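Pourquoi les os cassés se réparent-ils tout seuls ?

Tu es tombé du toboggan, ou tu connais quelqu'un qui est revenu à l'école avec un plâtre. Quelques semaines plus tard, plus de plâtre, et le bras fonctionne à nouveau. Que se passe-t-il pendant tout ce temps sous la peau ?

Un os, c'est vivant

Les os qu'on voit au musée sont secs et blancs. Ceux que tu as dans le corps ne leur ressemblent pas beaucoup. Ils contiennent des vaisseaux sanguins, des nerfs et des cellules qui travaillent jour et nuit. Certaines cellules fabriquent de l'os neuf : on les appelle les ostéoblastes. D'autres grignotent l'os usé : ce sont les ostéoclastes. Les deux équipes sont à l'œuvre même quand tu n'as rien de cassé. Ton squelette est donc toujours un peu en travaux.

Quand un os se casse, on parle de fracture. Parfois il est seulement fendu. Parfois il est coupé en deux morceaux. Chez les enfants, il arrive aussi qu'il plie et se casse d'un seul côté, comme une branche encore verte. Les médecins appellent cela une fracture en bois vert.

La réparation, étape par étape

D'abord, ça saigne à l'intérieur. Les petits vaisseaux de l'os sont déchirés et le sang forme un caillot autour de la cassure. La zone gonfle et fait mal. Ce gonflement n'est pas agréable, mais il fait venir sur place les cellules qui vont nettoyer.

Ensuite, le corps construit une sorte de pont mou entre les deux bouts. Il est fait de fibres et de cartilage, la matière souple que tu as aussi dans les oreilles. On appelle ce pont un cal. Il tient les morceaux ensemble, mais il n'est pas encore solide. Si on bouge trop, il peut se déchirer.

Puis le cal durcit. Les ostéoblastes y déposent des minéraux, surtout du calcium et du phosphore. Sur une radio, on voit alors comme une petite boule autour de l'ancienne cassure.

Pour finir, les ostéoclastes rabotent ce qui dépasse. Cette dernière étape peut durer des mois, parfois des années. Chez un enfant, on a souvent du mal à retrouver ensuite l'endroit exact de la fracture.

À quoi sert le plâtre ?

Le plâtre ne guérit pas l'os. Il l'empêche de bouger pendant que le corps travaille. Avant de le poser, le médecin vérifie sur une radio que les morceaux sont bien en face l'un de l'autre. S'ils sont décalés, il faut les remettre en place, et on donne alors un médicament contre la douleur. Il existe des plâtres blancs classiques et des plâtres en résine, plus légers. Pour certaines fractures, une attelle suffit. Pour d'autres, il faut une opération, avec des broches ou des vis.

Un poignet d'enfant reste souvent immobilisé entre 3 et 6 semaines. Une jambe demande plus de temps. Les enfants guérissent plus vite que les adultes, car leurs os grandissent encore. 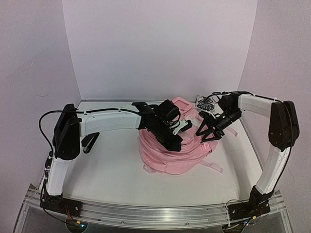 Amparo Sotelo raconte que sous son plâtre, au bout de deux semaines, ça grattait tellement qu'elle a voulu y glisser une règle. Il ne faut pas le faire : on peut se blesser la peau sans le voir, et une petite plaie enfermée s'infecte facilement. Si ça gratte beaucoup, parles-en à un adulte.

Il faut aussi prévenir tout de suite si les doigts deviennent bleus, très froids ou engourdis, ou si la douleur augmente — le plâtre est peut-être trop serré.

Quand on enlève le plâtre

La scie fait du bruit, mais sa lame vibre au lieu de tourner. Elle coupe le plâtre dur, et la personne qui la tient sait s'en servir sans toucher la peau. Dessous, le bras paraît plus maigre et la peau pèle un peu. C'est normal : les muscles n'ont presque pas servi. Ils reprennent leur force petit à petit. Pour le sport et la récré, c'est le médecin qui dit quand recommencer.

Petit lexique

Cal : pont qui se forme entre les deux bouts d'un os cassé.
Fracture : cassure d'un os.
Ostéoblaste : cellule qui fabrique de l'os.
Ostéoclaste : cellule qui enlève de l'os.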